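Konitz asks the public to empty its kitchen drawers

Bralel opens its first Museum of Odds and Ends in September, and would like your spare key
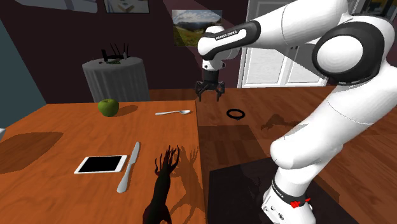 Tuesday, May 6, 2025. Bralel, the household storage firm that has spent years persuading people to throw things away, is now asking for them back. The company will open the Museum of Odds and Ends in the old Guzmán shoe shop in Konitz this September, with room for up to 4,000 items nobody has been able to name, use or bin.

The collection already stands at 898 pieces, among them a large number of Allen keys, one half of a salt and pepper set, and a plastic clip that three separate visitors have sworn belongs to their dishwasher. None has so far managed to fit it.

"We asked our own staff first, which was a mistake, as we had to hire a van," said Silvan Eberhard, managing director of Bralel. "My own drawer hasn't opened properly for years. It turned out to be a ladle."

Curator Socorro Londoño has sorted the objects into seven rooms, including Keys to Former Homes, Foreign Coins Under a Pound and Probably Important. The last is the largest. Labels give the donor's best guess, followed by that of a local ironmonger, and the two seldom agree.

Donations can be left at the Guzmán shop on weekday mornings. Each household may give one drawer's worth. Batteries, medicines and anything sticky will be handed back. Donors who later discover what their item was for may reclaim it on production of the other half.

Entry will be free. The first 500 visitors will receive a small metal bracket, purpose unknown.

Press contact: Jessie Lindsay, Bralel press office, Konitz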